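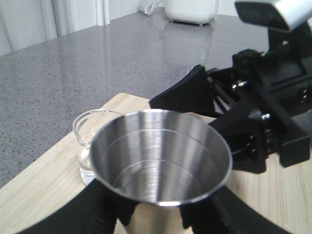

What did the grant pay for in the first half of the project?
Kitchen equipment, ingredients and teaching hours for the evening cooking course at the Merna community kitchen, plus printing of the first recipe booklet.

Progress report, April 2019
Prepared by Joonas Laaksonen for the Seppälä Fund

The course opened with 22 people enrolled, two more than we had planned for. Most are adults living alone who told us at sign-up that they seldom cook a full meal. We split them into 2 groups so that everyone gets a turn at the stove. Attendance has held up well, apart from one evening lost to a burst pipe in the street. That session was made up the following week.

Six of the planned lessons are finished: soups, beans and lentils, oven vegetables, eggs, plain bread, and cooking from leftovers. The bread lesson ran over time and will be split in two when we repeat the course. 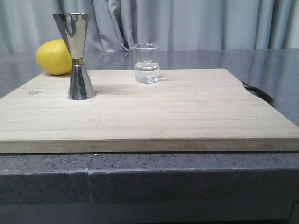 Knife work took longer than the plan allowed. Several people had never been shown how to hold an onion steady, and we moved the fish lesson back to make room for more practice. The fish supplier, Gremo, agreed to the later delivery at no extra charge.

The booklet went to Clivero for printing and 500 copies were delivered. One page had the wrong oven temperature for the root vegetables – we put a correction slip in each copy. Booklets are being handed out at the library and the health center as well as in class.

Spending is within budget. Ingredients cost less than planned, but room rental went up at the start of the year, and we ask to move the unspent food money to cover it. The budget lines are otherwise unchanged.

Remaining work: the fish lesson, two lessons on planning a week of meals, and a shared supper for both groups. The final report and receipts will reach you in August.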